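Film Screening Safety Checklist, Skamilholm Hall
July program: two documentary shorts with director's talk
Checked by: Hywel Beddoe

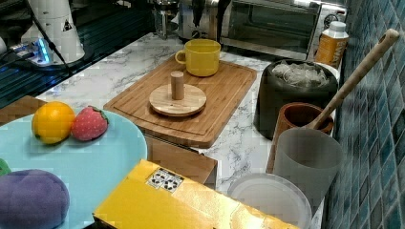 How many people can we let in for the screening?
The limit is 80 seated, with the talk included. Speakers and the projectionist count toward that number. Standing at the back is not allowed once the doors close.

1. Exits and aisles

Main doors open outward, both leaves -- OK
Side exit to the yard clear on both sides -- OK
Exit signs lit with house lights down -- OK
Center aisle clear -- Action needed
Comment: The end chairs in the back rows had drifted into the aisle. Pushed back on the spot, but the floor tape has worn off and needs to be laid again before the doors open.

2. Seating

Chairs linked in rows -- OK
Wheelchair spaces kept open at the front left -- OK
Damaged chairs removed -- OK
Comment: One chair with a cracked leg taken to the store room and labeled.

3. Projection and sound

Projector stand locked and level -- OK
Air vents clear on all sides -- OK
Cables taped or under ramps -- Action needed
Speaker stands weighted -- OK
Comment: The Flemeck projector draws 1200 watts, so keep it on its own wall outlet. Do not run it from the extension reel with the speakers. The cable to the left speaker crosses the way to the side exit. Run it along the wall behind the screen.

4. Screen

Hanging points checked from the ladder -- OK
Safety chain fitted -- OK
Masking cloth has a current flame test label -- Not confirmed
Comment: The label on the masking is too faded to read. Sæther supplied it and should have the certificate. I have asked for a copy. If it does not come, take the masking down and show the films without it.

5. Lighting

House lights can be raised from the booth and from the door -- OK
Aisle lights -- OK
Emergency lights, 20 minute test on battery -- Failed, one unit
Comment: The unit over the side exit went out before the end of the test. Replacement battery is on order from Starka. No public screening until it is in and the test has been repeated.

6. Content notices

Notice at the door and on the program -- OK
Comment: The second film has archive footage of wartime burials and one long flashing section. The notice covers the footage but leaves out the flashing. Reprint it with both.

7. Fire equipment

Extinguisher by the booth, in date -- OK
Extinguisher by the main doors, in date -- OK
Call point by the stage not blocked -- OK after moving the lectern

Result: Not passed. Recheck items 1, 3, 4, 5 and 6.

Recheck to be done with the projector running and the house lights down. Keys are with the front office until 4 pm.

H. Beddoe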